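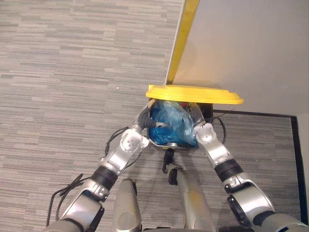 Families registered with the Engebretsen home education service will move to a new online learning account in September, the service has confirmed. The account, called Butent, replaces the separate logins now used for outsourced lessons, reading lists and messages to tutors.

A total of 1,941 pupils are currently enrolled in at least one online course through the service. Each will receive a single username, and parents will be given an account of their own from which they may set daily finishing times, approve contacts and view a record of the websites visited during lessons.

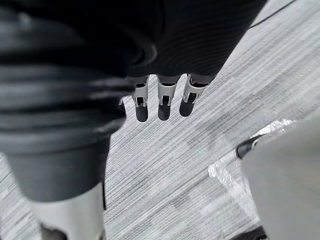

Children under 9 will not be able to send messages unless a parent is signed in at the same time. Older pupils may write to their tutors directly, and copies will be kept in the parent account until the end of the school year.

Existing coursework will be transferred by Sernadeck, which runs the present system. Parents are asked to check that files are correctly named before the end of August — work saved only on a home computer will not be included. Each pupil may store up to 3,000 files.

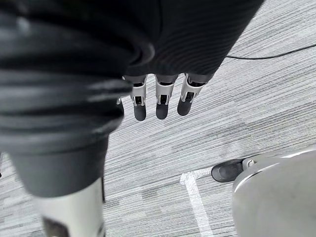 *Fingers of a robotic hand, pointing towards the floor.*

There is no charge for the change, and tutors' fees remain as published in the spring. Families who share one computer between several children may request a printed guide to setting up separate profiles. Requests should be made through the Govport enquiries page, where the revised terms of use can also be read. The present logins will stop working at 6 pm on the last day of August.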